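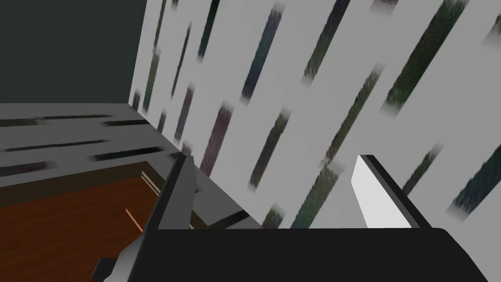 Otesell 700 Adjustable Reading Desk

Product overview

The Otesell 700 is a height-adjustable reading desk for public libraries, archives and school study rooms. It is supplied by Vonel Library Furnishings and assembled at the Boros works. The desk is intended for daily use by readers of differing heights, including readers who use a wheelchair, and may be ordered singly or in linked rows.

The 700 replaces the earlier fixed-height model. Existing customers may continue to order feet, edge strips and drawer runners for the fixed model through the spare parts office.

Work surface

The top is solid beech, finished with a clear matte oil. It may be ordered flat or with a sloped rear section for large bound volumes. The sloped section has a raised lip at the lower edge, lined with felt, and folds level when it is not required. Institutions that hold maps or newspapers in large formats should order the wide top, which is fitted with a second support rail.

Oiled surfaces should be wiped with a damp cloth and dried at once. Polishes containing silicone must not be applied, as they leave a residue that can transfer to paper. A maintenance kit with oil, pads and written instructions is delivered with the first desk of every order.

Height adjustment

Height is set by a hand crank at the right side of the desk. The crank can be moved to the left side by the installer without additional parts. It folds beneath the top after use and does not project into the aisle. No electrical supply is needed for adjustment.

Where desks are linked in a row, each top moves independently. The linking plates are fixed to the feet only.

Lighting and power

The Trorkelitz reading lamp is available as an option and is mounted at the rear edge. It has a shaded head, a dimmer and a switch within reach of a seated reader. A covered socket strip may be fitted under the top. Cables run through the left column and leave the desk at floor level.

Connection to the building supply must be carried out by a qualified electrician. Vonel does not provide this service.

Specifications

Width, standard top: 103 cm
Width, wide top: 143 cm
Top material: beech, clear matte oil
Frame: powder-coated steel
Frame colors: stone gray, dark green, black
Adjustment: hand crank, right or left
Feet: leveling, with felt or rubber pads
Assembly: 2 persons required

Ordering and delivery

Orders are accepted from public institutions, schools and registered charities. Private customers are referred to an authorized dealer. A written quotation is issued on receipt of a floor plan showing door widths, stair access and the proposed position of each desk. Quotations issued before the end of June are honored at the current list price.

Desks are delivered with the frame assembled and the top packed separately. The customer is responsible for clearing the room and for protecting finished floors. Packaging is removed by the carrier on request, provided that this is stated on the order form.

Warranty and returns

The frame and crank are covered for the full warranty period stated in the quotation. The oiled finish, felt lining and foot pads are subject to wear and are excluded. Transport damage must be reported in writing before the desk is placed in service. Desks made to a special width or color cannot be returned.

Contact

Requests for quotations, finish samples and installation drawings should be addressed to Malsha Kumarasinghe, Institutional Sales, Vonel Library Furnishings. Please include the name of the institution and the number of reading places planned.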